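4.2 Hand covering and wrist view

The student teams in the Ondley course worked with a five-fingered hand in a knitted black cover. Each team of three recorded tabletop episodes by teleoperation, and the class collected 4,000 episodes over 13 sessions. Wrist images were stored alongside joint positions. Hirvonen's team labelled each episode by hand pose and by how much of the table edge was in view - a measure the other teams later adopted. Episodes in which the wrist was steeply tilted made up 17 per cent of the set and were kept for training.

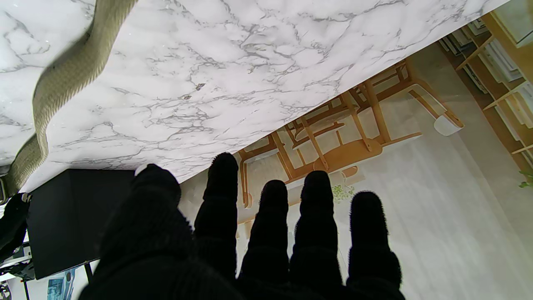
Figure 3. Wrist camera view with the covered fingers at the edge of a marble-patterned tabletop; a braided strap lies over the left part of the surface.

Related items
Gumede: low-cost grippers for teaching
Disby student robotics report

Contact: Santeri Hirvonen | © Kirus | Back to top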